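Soklow abre en Silla un banco de pruebas para comparar manos y pinzas robóticas con tejidos

Silla, marzo de 2020

Soklow ha puesto en marcha en su local de Silla un programa de ensayos dedicado a una de las tareas que más se le resisten a la robótica de servicio: coger, sostener y soltar ropa. El programa, que lleva por nombre Grajales, nace con la ilusión de ofrecer a fabricantes, talleres y centros de formación unos resultados que se puedan comparar entre sí, obtenidos con las mismas prendas, el mismo suelo y el mismo puesto de trabajo.

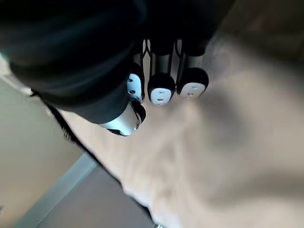
Por Alcides Palomino
Comunicación, Soklow

Quien haya intentado alguna vez que una máquina recoja una camiseta arrugada sabe bien de qué hablamos. Una caja tiene aristas y un vaso tiene un borde – una prenda, en cambio, cambia de forma cada vez que se la toca, y lo que funcionó hace un momento puede no funcionar al siguiente intento. Por eso hemos querido empezar por los dedos, por la manera en que la yema llega a la superficie, por el ángulo de la muñeca y por la cantidad de tela que queda atrapada cuando la mano se cierra.

La primera fase prevé 425 agarres, repartidos entre 2 configuraciones: una mano articulada de varios dedos y una pinza más sencilla, pensada para sujetar la tela por pellizco. Cada serie consta de 30 intentos, y las series que no lleguen a completarse se anotan también, con el motivo de la interrupción, porque a quien tiene que elegir una herramienta le interesa tanto el fallo como el acierto (¡y a nosotros nos enseña mucho más!).

Las telas se eligieron de colores bien distintos para facilitar el trabajo de las cámaras. Con el negro, los pliegues se pierden enseguida en la sombra y hay que afinar la exposición con bastante paciencia; con los tonos vivos, la dificultad está más bien en decidir cuál de las arrugas conviene atacar primero.
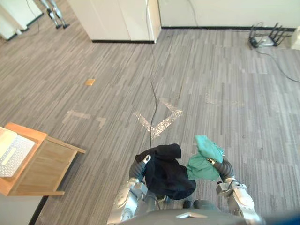 De la parte de control se ocupa Harnireo, firma con la que compartimos desde hace tiempo proyectos y unas cuantas sobremesas largas. Su equipo ha preparado un controlador que permite pasar de una mano a otra sin rehacer los movimientos del brazo, de modo que la comparación recaiga en el agarre y se vea lo menos afectada posible por todo lo demás. También se están probando distintos puntos de vista, uno elevado y otro muy próximo a los dedos, para saber cuál ayuda más en el momento de cerrar y cuál en el de soltar.

Para depositar las prendas se ha optado por un recipiente bajo, que obliga al brazo a medir bien la altura. Parece la parte fácil del ejercicio y no lo es: una esquina de tela que se queda enganchada en un dedo arrastra consigo todo lo que ya estaba dentro, y entonces toca empezar de nuevo.
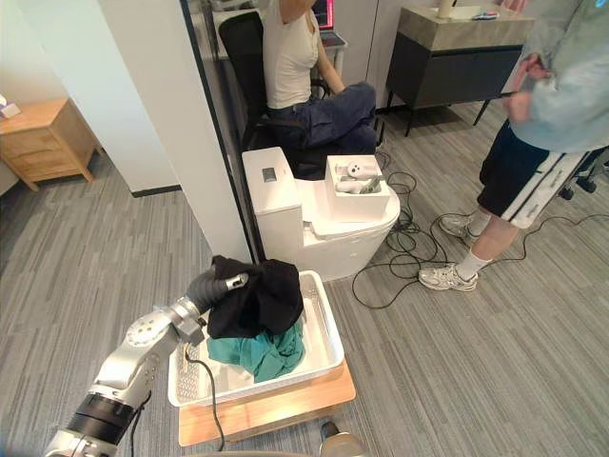 La mano robótica sostiene una prenda negra sobre la cesta blanca, en la que ya hay una tela verde azulada. Foto: Soklow.

«Nos gusta trabajar en un espacio que se parezca a una casa, con sus muebles y sus rincones, porque es ahí donde estas manos tendrán que ser útiles algún día», explica quien firma estas líneas, que ha tenido el gusto de seguir los ensayos desde la primera jornada.

Los resultados de la primera fase se publicarán en abril, en un informe de acceso libre que recogerá las tablas de agarres, los ajustes de cada herramienta y las observaciones de los técnicos. Los talleres y fabricantes que deseen proponer una pinza, una mano o una cámara para la segunda fase pueden escribir al departamento de comunicación de Soklow, indicando el peso de la pieza y el tipo de conexión a la muñeca. Contestaremos a todos con mucho gusto.

Contacto de prensa: Alcides Palomino, Soklow, Silla (Valencia)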